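Search this site Enter keywords Go

Chapter 7
Prizes, Juries and the Working Actor

Film acting is a trade in which most people are paid by the job, and in which the next job depends a good deal on how the last one was received. Awards are one of the ways that reception is made public. This chapter looks at how screen acting prizes are run, who decides them, and what they do for the people who win or are merely shortlisted. Chapter 6 dealt with contracts and you will need its section on billing, as several of the terms come up again.

We begin with a case. In October the Trestbridge Film Festival gave its prize for best leading performance to Lụa Lương, for her part as a ferry owner in a low-budget drama. She had been working for eleven years, mostly in television, and had never been nominated for anything. The film had been seen by 977 people in cinemas before the festival. The prize came with 2000 pounds and a glass plaque.

Her agent, Ngọc Hoàng, kept a record of the enquiries that came in afterwards. Most were requests for interviews. A few were offers of parts, and nearly all of those were for women who owned boats, farms or small hotels. Lương turned them down and went back to the television series she had left. Two years later the director Duyên Trình, who had sat on the Trestbridge jury, cast her in a comedy. Lương has said in interviews that she counts that part as the real result of the award, though it took a long time to arrive.

The case is useful to us for what it shows about timing. Students often assume that a prize works like an advertisement, with a rise in demand straight after it. Sometimes it does. More often the effect passes through a small number of people who were in the room, and it shows up only when one of them is next in a position to hire.

7.1 Three kinds of award

Acting awards can be sorted by who does the choosing.

Jury awards are decided by a small panel, usually between three and nine people, who watch everything in competition and then argue about it. Trestbridge is of this kind. The panel changes each year, so its taste changes too, and a performance that was passed over one year might well have won the next.

Member awards are decided by the votes of a guild, academy or society. The Fimness Screen Society, which we shall come back to in section 7.4, has 305 voting members, all of them working in film or television. Members vote at home and are trusted to have watched the films. Whether they have is a question every society of this kind gets asked – and few have a good answer.

Audience awards are decided by the public, by ballot slip, text message or website. They tend to favour actors who already have a following, and they are the easiest to influence with a campaign.

Some awards mix the three. A public vote may draw up the shortlist and a jury pick the winner, or the other way round. When you read that an actor has been nominated several times in one year, it is worth checking which kind each nomination was, and whether two or more came from the same organiser.

We use cookies to remember your settings and to see how this site is used. Accept all Manage choices

7.2 What a nomination costs

Entering a film is seldom free. There may be a fee per category, and the producer normally pays it. Where the producer has run out of money, actors sometimes pay for their own entry. Hưng Trịnh and Thư Trịnh, a brother and sister who both act, paid for theirs in the same year and disagreed in print about whether it had been worthwhile. Their two articles are reprinted at the end of this chapter as Reading A and Reading B. Read them both before you attempt the exercises.

Travel, clothes and time away from paid work must be added to the fee. An actor who gives up a week of filming to attend a ceremony abroad may lose more than the prize is worth – a point that Reading B makes with some force. 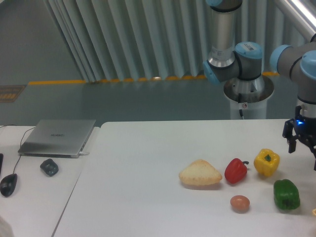

Against these costs we have to set the gains, which are harder to put a figure on. Section 7.3 takes them in order, starting with fees for the next engagement and going on to billing, choice of parts and invitations to sit on juries.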